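Wiki > Methods > Simulation > Clutter-swap testing

Main | Browse | Recent changes | Talk | Log in

Clutter-swap testing

Clutter-swap testing is a way of checking whether a grasping policy has learned the object or just memorized the table. I've been keeping this page up since September, so forgive the bits that sound like me talking (Birthe Laxdal keeps threatening to tidy it!).

The idea came from Henrique Cordeiro, back when we were all still working in Drillach, our in-house simulator. You take one target and one arm pose, freeze both, and then keep changing everything else: the plates, the small stuff, the chairs, the floor. If the grasp falls apart when a plate moves, well, there's your answer. Each target gets 100 layouts, and we count a run as good only if the object is still held after 6 seconds in the air.

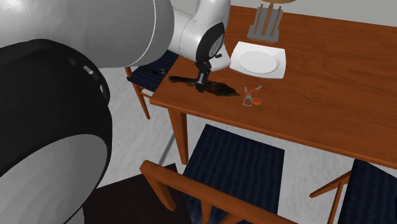 Drillach render: gripper over the bird-like target, with the keys and white plate as clutter.

I love the dining table layouts because they're so mean. The keys sit right by the thin pointed end of the target, so a policy that goes for the nearest small shape has something very tempting to grab. Chepkoech Okoth wrote the placement code, and she lets things get close but never overlap, which took her ages to get right.

As for results, the first full sweep was 3,820 runs on the Urio policy, and 3,433 of them passed. That's better than I would've guessed, though most of the failures bunched up on long, tapered targets. Phúc Ông thinks the policy is aiming for the middle of the outline and ignoring where the weight is. I'm half convinced. Kimie Noguchi is rerunning those layouts with shifted weights, and I'll add her table when she sends it.

We haven't tried any of this on a real arm yet.

Related pages
Drillach scene format
Urio policy
Bimosow object set
Grasp scoring
Placement code notes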